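Equipment Plan for a Two-Arm Table Cell, Project Report
Chrysanthi Lazaridis, 2018-02-14

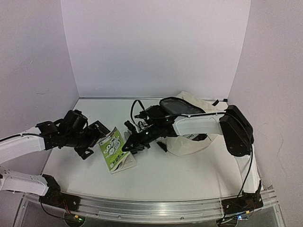 Fig. 1. Both arms over the table, booklet between the grippers, bag and pouch at the back.

1. What we need to buy

Short version: second set of gripper fingers, spare servos, better cable management. Arms themselves stay. Table stays. Walls stay too, repainting was on the December list and got dropped.

2. Grippers

Current fingers are angled plates. OK for thick stuff. For a booklet or anything thin we want a softer tip, so one set of pads per arm plus a spare set, 3 sets total. Kelteo quoted 291 for the lot incl. shipping. Didari was cheaper but no delivery date, two emails, no answer.

3. Servos

Motors are bunched up at the wrist on the left arm, so swapping one means taking brackets off. Budget for a spare wrist servo on each side. Manolakis has them in stock. Price not confirmed yet, I put 200 in the sheet as a placeholder, must be fixed before we submit.

4. Cables

Right arm has a loop over the wrist and a long run hanging down beside the upright link. Needs clips or a sleeve. Left arm cable goes along the top of the link, same sleeve would do. Cheap, take it from the consumables line. Also want a cover for the red and black wires under the front rail, could cut one ourselves from acrylic if the Lutirton workshop lets us have offcuts.

5. Test objects

No money here. Booklet, canvas bag, zip pouch, all brought from home. The bag takes up a lot of table so a smaller one would be good.

6. Order of buying

Pads first, then servos, then sleeve. If the servo price comes back over the placeholder we buy one and wait on teh other. Kelteo quote has to be signed by the lab office before they will ship, form is half filled in, still missing the cost code.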